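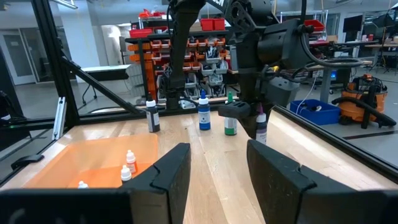
Ifor Wogan写信来问：“机器人又没有脑袋，它怎么知道该先拿哪个瓶子？是不是有人躲在后面一直按遥控器？”

这封信我读了两遍，越读越高兴，因为我每天上班琢磨的就是这件事！我是写程序的，专门给机械手臂写“想事情”的那部分。手臂很重，马达很硬，可是我写的东西摸不着，全是一行一行的字。今天我就带你钻进这些字里看看。

先说遥控器。有的机器人确实是人在遥控，这一点你猜得不离谱。不过我要讲的是另一种：人先把任务写好，比如“把小瓶子放进橙色托盘”，然后程序自己去算每一步怎么走。

第一步：看

你看见一个蓝瓶子，心里马上就冒出“蓝瓶子”三个字，一点都不费劲。程序可没这么好命。摄像头交给它的是一大堆数字，每个小点有多红、多绿、多蓝，密密麻麻排下来。它得从这堆数字里找出哪些点属于瓶子，哪些点属于桌子。

木头桌面有时候特别捣蛋。木纹一条深一条浅，我写的第一版程序把一条深色木纹当成了一根棍子，非要去捡！我坐在电脑前笑了好久，然后老老实实改了一下午。

那怎么教它认呢？给它看很多照片，每张都由人标好“这是瓶子”“这是盖子”。我们第一次用了300张，结果它认正着站的瓶子还行，瓶子一躺下就不认识了。后来又补了好多躺着的、歪着的、被挡住半边的，它才慢慢像样。

挡住半边是最难的。你玩捉迷藏时，从沙发后面露出一只脚，妈妈就知道是你。程序也得学会这个本领：只看见一个白色的尖嘴，就猜到下面大概还有一个瓶身。

我们会让它给每个猜测打分，满分100。有一回它给一个瓶子打了86分，去拿吧！旁边还有个东西只得了39分，那就先别动，换个角度再看看。你考试时碰到拿不准的题，是不是也会先跳过去？

第二步：想路线

找到瓶子以后，手臂要伸过去。你伸手拿杯子的时候，不会去想肩膀转多少、胳膊肘弯多少。程序每一个关节都得算，而且路上不能碰倒别的东西。

我给这个找路的小程序起了个名字，叫Relura。它干的活儿很像走迷宫：先试一条路，撞墙了，退回来，再试一条。只不过它是在脑子里（好吧，在电脑里）先撞，撞完了才让真的手臂动。有一条路通了，它还会看看能不能再短一点、再平稳一点。

要是桌上有两只手臂，事情就更热闹了。两个小朋友同时去抓一块饼干，手会撞在一起，对吧？所以程序里有一条规矩：谁要进中间那块地方，先“举手”登记，另一只就在外面等着。我的同事管这叫Holanda规则，为什么叫这个名字，说来话长，跟一场足球赛有关，下次再讲。 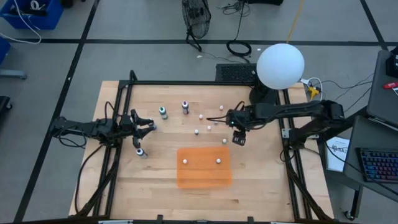 木桌上的两只黑色机械手臂，前面是橙色托盘，瓶子和白顶的小东西散在它们之间。

第三步：夹

终于到了夹的时候。夹得太松，瓶子会溜走；夹得太紧，软软的瓶子会被捏扁，里面的颜料“噗”地喷出来（是的，我被喷过，是绿色的）。

所以程序要一边夹一边“感觉”。马达使了多大的劲，它会不停地报告回来，一秒钟报告好多次。程序听着报告，够了就停，不够再加一点点。这种“做一下，看一下，改一下”的办法叫做反馈控制。名字很吓人，其实你骑自行车时一直在用：车往左歪，你就往右扶一点，扶过头了再扶回来。

搞错了怎么办

会搞错的，常常搞错。我写的程序里，专门处理出错的那部分比别的部分都长。瓶子掉了怎么办？瓶子滚到托盘后面怎么办？两个瓶子粘在一起怎么办？每一个“怎么办”，我都得提前替它想一想，再写成它看得懂的话。

六月里我改过一个特别蠢的错误。手臂把瓶子放进托盘，转身一看，咦，托盘里有个瓶子！于是又把它拿了出来。放进去，拿出来，放进去，拿出来……我去喝了杯茶回来，它还在忙。原因是我忘了告诉它：已经在托盘里的就不用管了。就差这么一句。

在家试一试

找一个人当“机器人”，用围巾蒙上眼睛。桌上放一个塑料杯，再放一个碗。你来当程序，只能说这些话：往左、往右、往前、往后、抬高、放低、张开、合上。看看要说多少句，才能把杯子放进碗里。

玩的时候把易碎的东西收走，也不要让“机器人”站起来走路。玩完换着当一次，当机器人的那个往往比当程序的还着急！

如果你想出了更好的指令，写下来寄给我。Ifor还问了一个问题，到2037年机器人能不能自己收拾房间。我还没想好怎么回答，我自己的房间也乱着呢。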